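What the policy does before it touches the cloth

My post from September about garment pickup got more letters than anything else I wrote, and most of them asked the same thing: did the second method work? I can answer now, at least in part.

To remind those who are new. In our group at Skeveo we train a policy to collect clothes that lie in a heap and put them in a basket. The old version took the camera picture and gave out the next arm movement directly. The new version, which Pavithra Alva named Tindlow after her grandmother's street, first has to choose a point on the cloth where it wants to grasp. Only after this choice is fixed does the movement part begin.

The first surprise was in the failures. I had expected that the old policy would fail at closing the fingers, because thin fabric slides away. When Touran Zamani and I went through the recordings, the finger part was mostly fine. The trouble was earlier. The arm started toward one fold, then the picture changed a little, then it wanted another fold, and it came down between the two. We called this "the hesitation" and I spent most of the winter on it.

With the fixed point the hesitation is gone. I was very happy for two days. Then Slavica Stojanovska asked me what happens if the cloth moves after the point is chosen, and of course the arm goes to the place where the fold was before. It is a little sad to watch.

So we made a compromise. The point stays fixed, but the policy may give it up and choose again, and it is allowed to do this 2 times in one attempt. After that it must stop and go back to the start position. The limit is chosen by hand and I can't defend it with any theory. Naomi Waweru would like it to be learned, and she is probably right, but I wanted something I can understand when it breaks.

The second thing I learned concerns the data. I added about 15 extra demonstrations where the person grasps a seam or trim on purpose, not the middle of the heap. I thought this was too few to matter. The chosen points moved toward the edges of the garment almost immediately, and also on clothes which were not in those demonstrations. I don't know yet if this is good. A seam is thicker and easier to hold, but when you lift a shirt by its edge it hangs long, and a long shirt catches on the rim of the basket.

Azadeh Soltani suggests to lift higher before moving sideways, and I will try her version first. It costs some time per garment, but I can accept slow. The written report for Anghel has to wait until I have run the same garments with both lift heights.
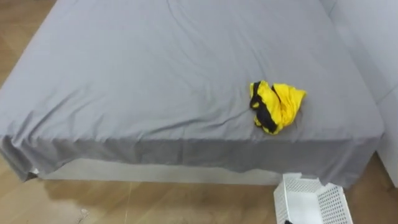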